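Seven months at the bench with Vinh Đồng

Vinh Đồng would like it known that he does not believe in home robots. He says so before I have my coat off, and he says it again over tea, and by then I have already been shown into the back of the workshop where he has spent most of his free time since the autumn building a pair of them.

"I think most of what you read is rubbish," he says. "Somebody films an arm folding a shirt, they film it until it goes right, and that's the one you see. I wanted to find out how many goes it took. So I built one. Then I built the other one, which was a mistake."

The mistake is called Prulska. The name comes from a label on a drawer of second-hand bearings and has no meaning that he has been able to find. It is two arms working inside a bay made of aluminium rail, and its whole purpose is to tidy small household things: pick them up, put them on a shelf, take them down again. He chose packs of tissues as the first test because they are cheap, they are soft, and in his words "they're horrible".

"A block is easy. Everyone starts with blocks. You close the jaws until they stop and there you are. A tissue pack doesn't stop. It just gets thinner. The ends are all crinkly and they bend out of the way, and the plastic shines, so the camera on the wrist sees a bright patch where there ought to be an edge."

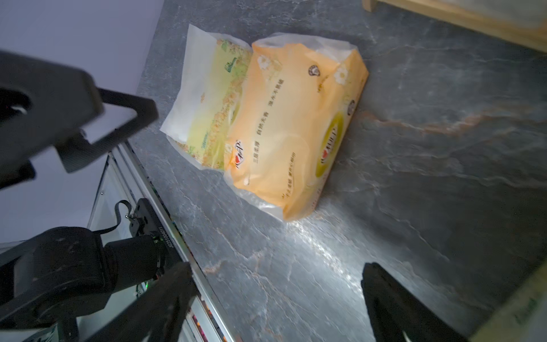

He has two ways of dealing with the shine and dislikes both. One is to turn the lamps down, and then the cameras struggle with everything else. The other is to teach the software on lots of different wrappers in the hope that it stops caring what is printed on them. He has gone for the second. It means buying tissues in more patterns than any one household could want, and he keeps the receipts in an envelope marked "research", which his sister finds very funny.

I ask what counts as a success. It is the question he has been waiting for, and he gets out a notebook.

"Right. So if you ask the people selling these things, it's a success if the object ends up somewhere near where it should be. I don't count that. It has to be on the shelf, the right way up, not squashed, and I can't have touched anything. On those rules, the best run I've had is 27 out of 30. That was in February. I've not had it since."

And the worst?

"Seven. Same code. I'd moved a lamp."

He is just as hard on his own parts list. The first set of grippers, bought from a small supplier called Smits, had jaws he thought were too smooth, and he has reworked them with a file and a good deal of swearing. The control software started life as a hobby package named Zostier, and he reckons there is not much of it left. The cables have been re-routed more times than he cares to say. A cable that is too short pulls the wrist round at full stretch, and one that is too long gets caught on something, usually during a run that was going well.

"People think the clever bit is the learning," he says. "I've spent more hours on cables. If I wrote a book about it, it'd be a book about cables, and you'd not read it."
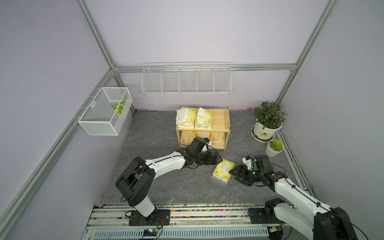

Zudari Makers' Club — Members' Pages
The bay is dressed like a corner of someone's home, with a slatted shelf against the back wall, a wire basket and a pot plant. I had taken this for a bit of fun. Vinh says he resisted it for weeks. Another member told him that an arm which works on a bare floor has learned about bare floors and little else, and he was annoyed enough by the remark to go and fetch a plant.

"She was right, I'm sorry to say. The numbers dropped straight away. It had been doing all right and then you give it a few leaves in the background and it's lost. So that told me something. It told me the earlier numbers were no good."

Does he think the second arm has been worth it?

He takes his time over that one. With two arms there is twice the wiring and twice the setting up, and there is the new problem of the arms getting in each other's way. They share the floor, and each has to know where the other is. For a long while his answer was to let only one of them move at once, which he admits is like hiring two people and making one of them stand still.

"There are jobs where you want the other hand. Holding a pack steady while you pull a tissue out, say. I can see the use of that. I can't do it reliably, but I can see the use. Getting a pack off the floor and onto a shelf? One arm. You don't need two. I'd tell anyone starting out to build one and stop."

I put it to him that he didn't stop.

"No, well. I'd bought the motors."

The bigger doubt, the one he keeps coming back to, is whether any of this leads to a machine that a normal person would want in the house. He has been told by keen friends that it is a matter of data. Collect 1,000 good examples, they say, and the thing will sort itself out. He is collecting them. He drives the arms by hand through the same short job, over and over, and throws out the ones where he fumbled. He will not say how far he has got, only that he is less bored than he expected and more bored than is good for him.

"If it works at 1,000 I'll say so. I'll put it in writing, on the club page, with the failures next to it. And if it doesn't work I'll put that up as well, and I bet that one gets fewer readers."

He has a few things to change before then. He wants softer pads on the jaws. He wants the wrist cameras fixed so that they can't be knocked out of line, and he would like a cover over the electronics at the front, having dropped a screw in there once and gone cold all over. After the tissues he plans to try socks, and he is already gloomy about socks.

Before I leave I ask if he would let Prulska loose in his own kitchen.

"With what? It can't walk," he says. "And I've got a perfectly good shelf in there that I can reach."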